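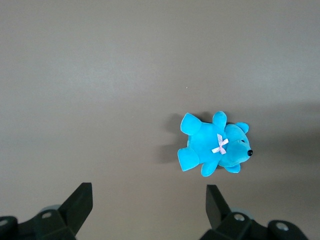
Blue teddy bear, Pulldale toy library

Filed under: Grant Updates

Progress report to the Tristo fund, Feb 22, 2026

The toy library has made 112 loans since the grant began. Of the 900 pounds awarded, 60 is left, and it will go on storage boxes in March. Soft toys and puzzles go out most. Ride-on toys are borrowed less than we planned for, mainly by families who live close by.

Two sessions were lost when the hall heating failed. We have moved the Friday session to mornings and attendance has picked up. The new loan cards are in use. The late returns list is shorter but still needs work.

Next period: a second shelf unit, and a price for washing covers.

Marlene Penner

Comments

Jo: Are mornings staying after Easter?
Dev P: We still have the farm puzzle, will bring it Friday.
Kath: Glad the heating is sorted.

Contact us | © Pulldale Toy Library | Back to top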